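The Balcony at Vikdale: A Gallery

We have had the upstairs flat above the fields at Vikdale for 11 years now, and in all that time the balcony has been the room we use most, even though it isn't a room at all. It gets the laundry, the breakfast dishes, the muddy shoes and most of the conversation. Every September, when the mornings start to cool off and the big green field is at its tallest, we give the whole thing a proper going-over.
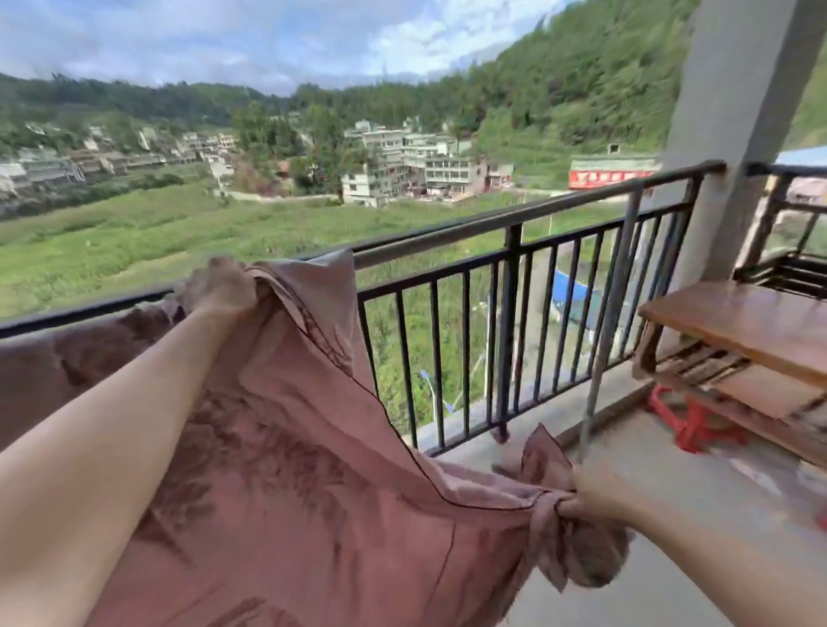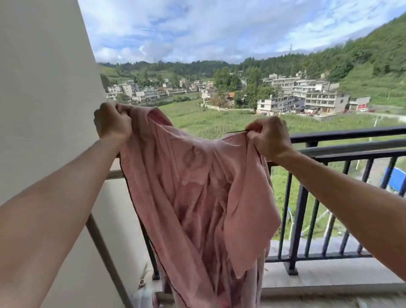
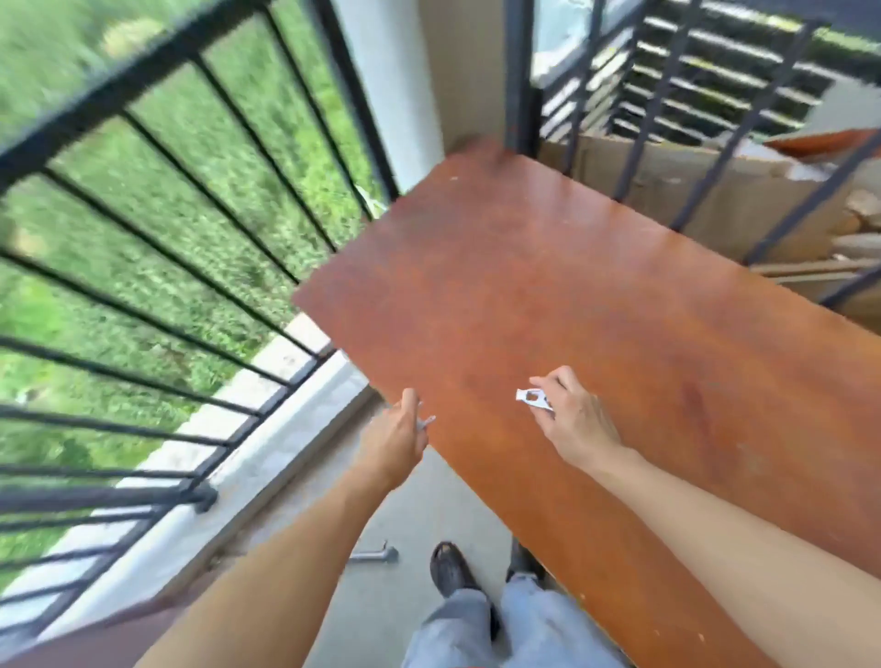

Vikdale, September: pink cloth and black railing in the first two, the wooden panel and some metal pieces in the third.

A word about the pink things, for those who have been asking. I am very fond of pink, the dusty kind that looks as if it has already spent a few summers in the sun, and over the years it has crept into nearly everything we own that can be folded. The one with the leafy branches has a thin dark-brown edge that I have always loved, and I'm told it is out of fashion, which doesn't trouble me a bit. The best place to air something that size is over the railing, long side down, with a good bunch of it in each hand before you let it go over. We learned that lesson with a tablecloth in our second summer, and I walked 300 yards along the edge of the field in my slippers to get it back!

Towels are easier, although the big ones still want a bit of handling. I hold mine up by the top edge first and let the folds fall out, and then it goes on the rack or the railing, whichever has room. My mother gave every towel one sharp snap before she hung it, loud enough to scare the birds, and I do the same without ever having looked into whether it helps. If you have a drying rack with slanting poles, put the heavy pieces low down and save the upper rails for pillowcases and socks. Ours came from the hardware shop in Larneck and has outlived 2 washing machines.

Then there is the woodwork. I have a weakness for reddish-brown wood with a good shine on it, and I would sooner live with a few pale scuffs than paint over a finish like that. Anything that bolts together gets looked at once a year up here, where there is daylight and where a dropped screw can be heard landing on the concrete (indoors they go straight into the rug and stay there till Christmas). I keep the small metal pieces in a jam jar and the Allen keys in another, and by the end of the afternoon they have always traded places. There were 28 screws in the jar when I sorted it this year, and I could find a home for perhaps half of them. The rest went back in the jar, naturally, with the lid on tight.

I have been asked about the view too, and I'm happy to go on about that for as long as anyone will let me. The field runs right across the valley, with the white and gray buildings on the far side of it, and in the evening the lights over there come on a few windows at a time. We take our coffee out at seven in the morning if it's dry, and you can hear a delivery truck a long way off. When we first came I thought I would miss the noise of Wastbridge. I missed the bakery for a month or so — I'll admit that much — and then the one in Larneck started doing seeded rolls.

If you are coming up to stay this fall, bring a sweater for the evenings and something to sit on, as the good cushions are still at the cleaner's. Towels you needn't bother with. We have plenty, and you can guess the color.

More pictures to come once the pots have been moved back out and the geraniums have been cut down for the winter. The spring gallery and the one from the Liao garden walk are still up on the old page, and I'll leave them there until I work out how to bring them over without losing the captions.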